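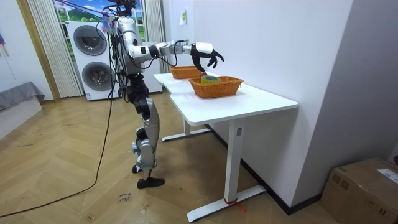 Two baskets and one clear desk: how I sort the small stuff

I've been putting off the small stuff for months. You know the kind: rolls of tape, string, spare batteries, the tape measure I buy again every spring because I can't find the last one. My desk at Farnedard shares a room with the laundry, so anything that comes out of a pocket on wash day lands on the desktop and stays there. On Monday I finally dealt with it, and I'm pretty pleased!

What you need

2 open baskets, woven ones if you have them (mine are orange wicker and I love them)
A clear tabletop, pushed up against a wall if you can
A trash bag
A damp cloth

Step 1. Take everything off the desk

Everything, even the mug of pens. I dump it all on an old sheet on the floor, then wipe the top down. If your desk goes up and down, raise it to standing height first. I did my first sort hunched over and my back complained until Wednesday.

Step 2. Put the baskets out, one behind the other

The near one is for things you reach for every week. The far one is for things you want to keep but hardly touch. I tried it with labels (Huguette Dhillon gave me a lovely set) and ended up peeling them off, as I never once looked at them.

Step 3. Sort one item at a time

Pick something up, decide, put it in. Tape goes in the near basket, always. Lay rolls flat if they fit that way, so you can grab them from above without fishing around. Mystery cables go in the far basket, and dead pens go straight in the bag. Try not to start a "maybe" pile. Mine sat there for 5 weeks last time.

Step 4. Stop before the baskets are full

You want to see what's at the bottom without digging. If a basket is heaped up, take out the biggest thing and find it a drawer. I moved a Limico glue gun and 600 cable ties (why did I own 600 cable ties?) to the hall closet and suddenly there was plenty of room.

Step 5. Check the floor

Look under the desk and around the feet for anything that rolled away. Straps and cords love to hide down there too. Shake out the sheet over the trash bag while you're at it.

Keeping it going

I do a quick reset while the washer runs. Pockets get emptied into my hand, and whatever I find goes right into a basket. Raymonde McIntyre asked if the baskets would do for sewing things as well. Yes, but put pins in a tin with a lid first, or they'll work their way through the weave and find your fingers.

Next up is the hall closet, cable ties and all.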